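Kitchen Sponges and Dish Brushes in Shared Student Housing

Project report, Household Science II
Group members: Viktória Deák, Eero Mäkelä, Marisa Sartori
Supervisor: Waltraud Riedl

1. Background

Grastley Hall has shared kitchens on every floor. Each kitchen has one sink, and whoever cooks there washes up there. The hall supplies dish soap but leaves the rest to the residents, so the tools by the sink are whatever people bring from home or buy at the corner store.

Our group wanted to know how residents choose what to wash dishes with, how long they keep it, and how they store it between uses. We left out dishwashers, which only the top floor has, and we did no lab work on bacteria. The course budget did not cover culture plates, and the biology department had no incubator space for us before December.

2. Method

We put a paper questionnaire in the mailboxes of five kitchens and collected 30 completed forms. The questions covered the type of tool used, when it was last replaced, where it is kept, and whether it is shared. We then visited the kitchens in the evening, between dinner and quiet hours, and talked with anyone who was there and willing.

We also asked each kitchen to keep a replacement log for the rest of the term. Residents wrote down the day they threw a sponge or pad away and the reason. Two kitchens stopped filling in the log after midterms. We used their entries up to that point and marked them as partial in the appendix.

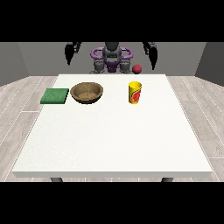
3. Results

Most residents used a sponge with a rough side. Brushes came second, and a few people used only a cotton cloth. Brush owners kept their tool longer, and several could not remember buying it.

Smell was the reason given most often in the logs for throwing something away. Wear came next. Only one kitchen had an agreed schedule, set up by a resident named Dezső Bárány, who buys a pack at the start of the term and changes the sponge on the first of the month.

Storage varied more than we expected. Some kitchens left the sponge in the bottom of the sink, where it sat in water. Others used a rack or stood it on its edge behind the faucet. In the interviews, people with a rack complained less about smell – but they also tended to replace things sooner, so we cannot say which of the two made the difference.

4. Problems with the data

The sample is small and comes from one building. People who answer a survey about dishwashing may be tidier than those who do not. Our question about sharing was also badly worded. Some residents took "shared" to mean shared with a roommate, and others took it to mean the whole floor. We dropped that question from the results.

5. Suggestions for the hall

A simple rack at each sink would cost little. We also suggest that the hall office add sponges to the monthly soap delivery, at least for one term, and keep the log going on the same sheet.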